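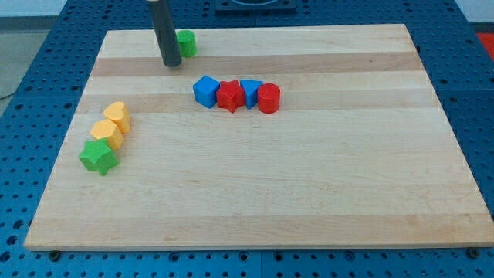 卓上アームの比較テスト、家の作業部屋でやるときのコツ
2026年2月13日

グリッパーやアームの比較記事を読むと、たいてい「成功率100%」と書いてあります。私はこの数字をまず信用しません。何回やって、何を、どこに置いて、誰が置き直したのか。そこが書いていない100%は、うちの作業部屋では何の役にも立ちませんでした。

この冬、Parnariのグリッパー、Grunholmのグリッパー、それにBagheriの押し棒型ツールを順番に試しました。コントローラーはどれもCidixです。台帳に残った試行は全部で1,657回。最初の週の記録は、あとで読み返すと条件がばらばらで、ほとんど捨てています。以下はその反省から残したメモです。買い物の参考というより、片付けと段取りの話だと思ってください。

板は一枚、必ず固定する

穴あきテーブルの上で直接ブロックを動かすのはやめたほうがいいです。穴の縁に角が引っかかり、ツールの差なのか穴のせいなのか区別がつきません。集成材のメープル板を一枚敷いて、手前の左右の隅をボルトで留めています。両面テープで済ませようとした時期もありますが、押し動作を繰り返すうちに板のほうがずれました。

締めすぎると板が反ります。直定規を当てて、光が漏れないか見てください。木は季節で動くので、2月に平らだった板が梅雨どきも平らだという保証はありません。

板の色と縞

メープルの縞模様はきれいですが、カメラにとっては余計な線です。濃い帯の上にブロックを置いたときだけ認識が怪しくなる、という症状が出たら、まず板を180度回して同じ位置で試します。症状が帯について回るなら板が犯人です。ついて回らないなら照明を疑います。

白い紙を敷けば解決、という助言をよく見かけますが、私は勧めません。紙は滑ります。押したときに紙ごと動いて、ブロックは紙の上で少しも動いていない、ということが起きます。

ブロックは形で選ぶ

立方体だけで試して「掴めます」「押せます」と言う人が多すぎます。立方体はどのツールでもそこそこうまくいくので、差が出ません。うちでは青の立方体と三角柱、赤の星形と円柱、黄色のハート形、緑の星形あたりを混ぜています。

・星形:押すと、先端に当たるか谷に入るかで動きがまるで違います。棒の先が谷に入ればまっすぐ進みますが、先端に当たると回ります。
・円柱:立てて押すと素直に見えて、少し芯を外しただけで横へ逃げます。
・ハート形:向きの記録を忘れると結果が読めません。尖ったほうがどちらを向いていたか、毎回書きます。
・三角柱:面を押すか頂点を押すかで別の試験だと考えてください。

同じ形を二色用意しておくのも手です。赤い星と緑の星で結果が違ったら、形の問題より先にカメラの色設定を見直せます。

並べ方で点数は変わる

四つを横一列にほとんど隙間なく並べた配置と、斜めに三つ寄せた配置。この二つは、ばらばらに置いた状態よりずっと意地が悪いです。隣に触れずに一つだけ動かせるかどうかが、そのまま見えます。二本指のグリッパーは指を入れる隙間がないので、ここで急に弱くなります。Parnariは指が薄いぶん粘りましたが、隣を倒す癖が残りました。Grunholmは早々にあきらめて止まります。止まるのを失敗と数えるか安全と数えるか、先に決めておかないと後でもめます。相手が自分ひとりでも、です。

棒一本の押しツールは見た目が頼りなく、正直まったく期待していませんでした。列の端から崩すだけなら、これで足ります。ただし持ち上げることはできないので、グリッパーと同じ表に成功率を並べるのは無茶です。Bagheriの説明書にはその無茶な表が堂々と載っていました。

先端の高さ

棒の先は板のすぐ上で止め、触れさせないこと。私は名刺を先端の下に通して確かめます。引っかかれば低すぎ、何枚も楽に入るなら高すぎです。先端の丸みにも汚れが付きます。押し跡に筋が出はじめたら、乾いた布で拭いてから続けてください。板についた黒ずみは消しゴムで大体落ちます。落ちないからと紙やすりをかけると、そこだけ滑りが変わります。

20回を一区切りに

一条件につき20回で休み、板の上を全部片付けてから並べ直します。続けてやると、置き直す手つきがだんだん甘くなって、ツールに都合のいい場所へ寄せてしまうのです。私はやりました。配置は厚紙の型を作っておくと楽で、型を抜くときは真上に持ち上げます。横に引くとブロックがついてきます。

100回まで続けた条件もありますが、後半は部屋が暗くなって照明の試験になっていました。窓のある部屋なら、カーテンを閉めてから始めるほうが無難です。

ケーブル

床のケーブルは壁際に寄せて留めます。足で引っかけてカメラの向きが少し変わると、その日の前半と後半は比べられません。気づくのはたいてい翌日です。

で、どれを買うか

いまのところ、どれも人に勧める気になれません。コントローラーのCidixは、非常停止のあと原点を取り直すまでに毎回待たされます。更新で速くなると聞いて入れてみましたが、待ち時間の表示が新しくなっただけでした。次は同じ板と同じ型で、カメラだけ替えて試します。結果が出たらこの欄に足します。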